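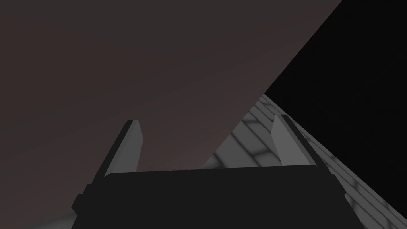
Plurkholm 哑光台面漆,水性,单组份,3升装。老桌子翻新用的多,餐桌、书桌、工作台都行。颜色这次主推深灰褐,偏暗,不抢眼,刷出来就是图里那种大平面的感觉,光滑,没有纹路,配灰色地砖挺搭。亮光的没有,别问了,只做哑光。

规格
货号:691
净含量:3升
颜色:深灰褐 / 米白 / 墨绿(墨绿缺货,下批5月到)
价格:187元/桶
套装(两桶+底漆+短毛滚筒):598元

用法
先打磨,240目就够。擦干净灰,油污一定要去掉。底漆一遍,面漆两遍,薄涂,不要贪厚。每遍之间隔一晚上。滚筒顺一个方向走,来回蹭会有印子。边角用小刷子先收。
刷完一周内别放热锅,别铺塑料桌布,会粘。

不适合:户外、浴室台面、直接接触食物的案板。玻璃和不锈钢也不行,附着力不够。

常有人问
能盖住旧的清漆吗?能,但是要磨,不磨会掉皮,掉了不陪。
米白会发黄吗?晒得厉害的窗边会一点点。
可以调色吗?整桶起调,调了不退。

发货
Erthorpe 仓发,油漆类只走陆运,偏远地区慢一些,请耐心等侯。桶盖有磕瘪的签收前拍照,找客服 Şükran Bilgin 处理,签收后再说就麻烦了。
未开封可退,运费自理。

同系列:Trasumus 底漆,Ghaffari 硬蜡油(木本色用这个)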